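Garrafas derrubadas em célula de dois braços: Murard suspende instalação do Fesano até nova verificação

Fabricante reconhece falha de coordenação na colocação de garrafas em cestos; organização de operadores pede os registos completos

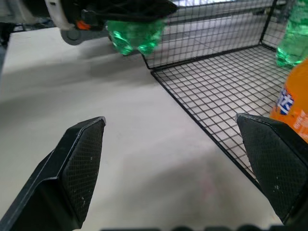 O que falhou

A Murard confirmou esta semana que o Fesano, o seu sistema de dois braços para arrumação de garrafas em cestos de rede, deixou cair garrafas de plástico durante os ensaios realizados em abril no armazém de Fluvstead. Não houve feridos. A empresa classifica o caso como «desvio menor de coordenação». A Kristiansen, que representa operadores de armazém e divulga este comunicado, considera a expressão insuficiente.

Segundo o relatório preliminar entregue aos operadores, a falha ocorre quando um dos braços leva uma garrafa para o cesto e o outro mantém a pinça aberta junto ao rebordo. Os dois controladores deveriam partilhar a posição em tempo real. Em 6 ciclos, o segundo braço fechou a pinça antes de o primeiro ter largado a garrafa. Em dois deles, a garrafa saltou por cima da parede do cesto e caiu para fora da mesa, na zona de passagem do pessoal.

A Murard fala em mais de 2.000 ciclos concluídos e apresenta o número como prova de fiabilidade. A Kristiansen pediu a lista desses ciclos e recebeu um resumo de uma página, sem horas, sem carga e sem indicação de quantos foram feitos com os dois braços a trabalhar ao mesmo tempo.

«Um total sem discriminação não nos diz nada sobre o momento em que os braços se cruzam, e é aí que está o problema», afirma Carleen Tuhiwai, responsável técnica da Kristiansen. «Gostávamos de acreditar na percentagem de sucesso. Primeiro queremos ver de que é que ela é percentagem.»

A resposta do fabricante

Edvin Moen, diretor de produto da Murard, atribui a falha a um atraso na comunicação entre controladores e garante que uma atualização de software a resolve. «O sistema parou como devia em todos os casos», declarou.

Os registos a que a Kristiansen teve acesso dizem outra coisa. Num dos 6 ciclos, a paragem só foi acionada pelo operador de turno, Lawal Omoregie, que carregou no botão de emergência. O relatório da Murard inclui essa paragem na categoria «automática». Questionada sobre a classificação, a empresa respondeu que se trata de um erro de preenchimento — e não indicou se reviu as restantes entradas.

Fica também por explicar o papel das pastilhas de aderência dos dedos da pinça. O manual manda limpá-las de 100 em 100 ciclos, mas o plano de ensaios não prevê qualquer pausa para o efeito. A Murard afirma que o estado das pastilhas «não é relevante» para este caso. Não apresentou medições.

O que muda agora

A instalação do Fesano em Fluvstead está suspensa. Até à conclusão da verificação, aplicam-se as seguintes condições:

Funcionamento com um só braço de cada vez, a velocidade reduzida.
Interdição da zona de passagem junto à mesa enquanto houver movimento.
Limpeza e registo do estado das pastilhas no início de cada turno.
Conservação dos registos em bruto dos dois controladores, com cópia para os operadores.

A verificação ficará a cargo de Ivar Öberg, engenheiro de segurança independente, que terá 10 dias úteis para entregar conclusões. A Murard propôs que o prazo começasse a contar depois da atualização de software. A Kristiansen recusou: a versão que falhou tem de ser examinada tal como estava.

A primeira sessão decorre na quinta-feira, em Fluvstead, com a presença de ambas as partes.

Contacto para a imprensa: Aslak Tangen, gabinete de comunicação da Kristiansen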